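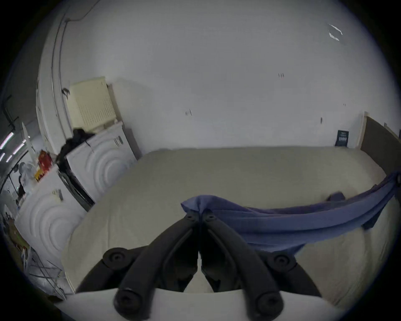 A blue-purple piece of laundry, held at both ends.

Well, friends, it has been a busy July for the folding pile, and I want to thank everyone who wrote in after the last newsletter with their own way of doing T-shirts. I had no idea so many of you in Heddale felt so strongly about sleeves! Stojan Radonjić sent me 2 full pages on the subject (with arrows), and I have read them twice over coffee and tried nearly all of it.

His main advice is to give yourself room. I used to fold on top of the dryer, or over the arm of the couch while the news was on, and I always wondered why my stacks leaned. Stojan likes a bed with the cover pulled nice and smooth, and I have to say he has won me over.
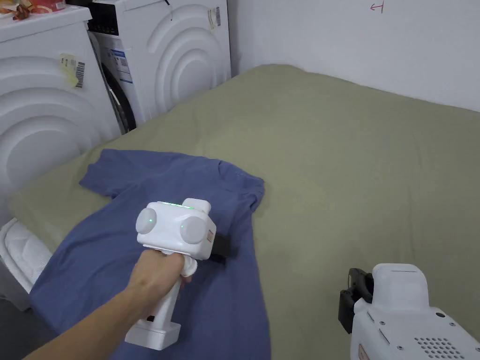
Once the shirt is lying flat, run your palm from the neck down to the hem and coax the creases out toward the sides. Bring in one sleeve, then the other, then fold the bottom up to meet the collar. If it comes out crooked, shake it open and go again, it's only a T-shirt! Longer things are easier with both ends held up first, so the middle can hang a little before you lay it down.

The summer clothing drawer at the Fonville hall is open again for anything you've outgrown or grown tired of, and folded shirts are very welcome. Please keep the letters coming, too. I'd dearly love to hear from somebody who has made peace with fitted sheets.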